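The Hands We Are Asked to Teach With

by Anselmo Zabala

I have worked at Pratley for long enough to remember when our returns department was a long room with people on both sides of the belt. A returned item came in a box, you opened the box, you looked at the thing, you decided. Was it used? Was it complete? Could it go back to the shelf, or to the second-hand list, or to recycling? It was not a beautiful job, but it was a job of looking and touching, and after some months your hands became quick in a way you could not explain to a new person.

In August the company signed with Kuo to bring automation to this department. I want to write about what changed, because most of what I read on this subject is written either by people who sell the machines or by people who have never stood next to one. I am not against the machines. I also do not sleep as well as before, so maybe I am not completely for them.

The first thing that surprised me is that the robot did not arrive first. What arrived first was a suitcase with hand-held grippers. You hold one by the handle, you squeeze, the two fingers close, and a camera on top records what the fingers do. We were asked to pick up ordinary things and put them down again, on ordinary tables, in rooms which were not our department. The movements are then used to train the arm. So for some weeks a part of my job was to be slow and clear, like a person who speaks to a foreigner. I am a foreigner myself in this country, and I know well this kind of speaking. It is polite and a little tiring for both sides.

One learns strange things in this work. With my own fingers I pick up a small object without thinking where its middle is. With the gripper I had to think. I had to come from the correct side, to open enough but not too much, and to wait until I was sure. A magazine that lies flat on a table is almost an enemy. A glass makes you hold your breath. After a day of this my wrist hurt in a new place, and I started to respect what my hand had done for free during all those years.

Here I come to my first point, which is about the word "free." In our contract there is a line for sorting, with a rate per box. There is no line for teaching. When the company counted our hours with the grippers, they paid them at the sorting rate, as if moving a cup from left to right for the machine was the same as opening boxes. I did 721 recordings in the first month. I know the number because the tablet shows it when you log out. Each one will stay useful when I am at home, when I am sick, and when I am retired. I do not say that I must be paid forever for it. I say that somebody should have asked the question before we began, with the people from the belt sitting in the room.

My second point is about who was chosen. There were 63 of us in returns. The supervisors picked for the grippers those who had steady hands and few complaints, and these were almost all the older workers. It was an honor, in a way. But the younger ones stayed on the belt, where the rate became faster -- the orders did not wait for us -- and they looked at us as if we had gone to the other side. At lunch people began to sit separately. No machine was yet in the building and already it had moved the chairs.

The arms came in the autumn, and they are good. I say it without bitterness. They handle the boxed and regular items, they do not get back pain, and the dust at that end of the hall is now breathed by nobody. The night shift is smaller, and most people I know are glad about the night shift. What is left for us is the difficult rest: the torn packaging, the missing cable, the shoe that was worn once to a wedding. Management calls this "higher value work." It is more interesting, I agree. It is also without pause. Before, an easy item came between two hard ones and your head could rest for some seconds. Now the easy items go to the arm, and you get the hard ones all day. If a company automates the easy half of a job, it should not keep the same hourly target for the other half. Ours kept it until spring, and then lowered it only after many people had asked for transfer.

I have heard that at Pokell they did it differently. The workers who made recordings got a separate pay grade and the right to refuse, and nobody could be measured by how many recordings they made. A cousin of my wife works there, so I believe it more or less. It did not stop the automation, and it did not make it more expensive in any way that she could notice. It only meant that people knew what they were giving.

I still do the recordings, two mornings each week, mostly in an office now instead of the hall. They want variety, so we work at tables where other people have left their reading and their drinks. I have become good at it. When I squeeze the handle I sometimes think about the person who will stand next to the arm in ten years, and who will suppose that it always knew how to do this. I would like that person to know that it learned from somebody, and what the rate was. 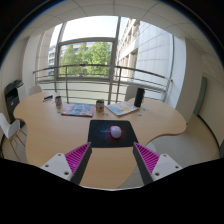 Adaeze Bashir writes that the separate pay grade is a good start but it did not last where she was. At Brumis they had one too, for the first year, and then the recordings were moved to an outside agency which paid less than the belt. She would put it in the contract with a minimum number of years, and she would also ask who keeps the recordings if the supplier is sold. On the hourly target she agrees completely, and says theirs has still not been lowered.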